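4.3 Placing the Flodard desk heater

Choose the position before you unpack the feet. The heater weighs little, but the flex is short and the cut-out switch in the base needs a level floor.

1. Stand the heater on a hard, level floor. Do not use it on a rug or on a stack of books.
2. Leave at least 200 mm between the back of the heater and the wall.
3. Leave at least 620 mm between the front grille and any desk panel, chair or curtain.
4. Turn the grille towards your legs, at a slight angle. Do not point it straight at a wooden panel.
5. Run the flex along the skirting board to the wall socket. Do not use an extension lead.

CAUTION: Do not place the heater on the desk top. Warm air blown across a laptop can make it overheat.

Plank floors are suitable as long as the boards are flat. If the heater rocks, move it along the boards until it stands still, then press down on the top once to check that the base switch clicks.
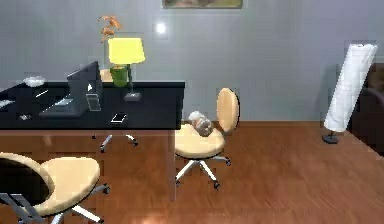
One owner, writing to the Alanach help desk, asked whether the front distance could be cut to 510 mm in a small study, as the room was too narrow for the full gap. It cannot. In a narrow room, use the Low setting and place the heater at the side of the chair, keeping the full gap in front of the grille.

6. Plug in and switch on at the wall. The green lamp lights.
7. Turn the dial to Low and wait until the lamp stops flashing.
8. Turn the dial to the setting you want.

Note: A faint smell on first use is normal. Open a window until it clears.

Note: If the lamp turns red, the base switch has opened. Switch off at the wall, let the heater cool, check that it stands level and start again from step 6.

Clean the rear filter every Sunday while the heater is in daily use. Replacement filters are sold under the name Kulalus and fit all Flodard desk models. For cleaning, see section 4.4.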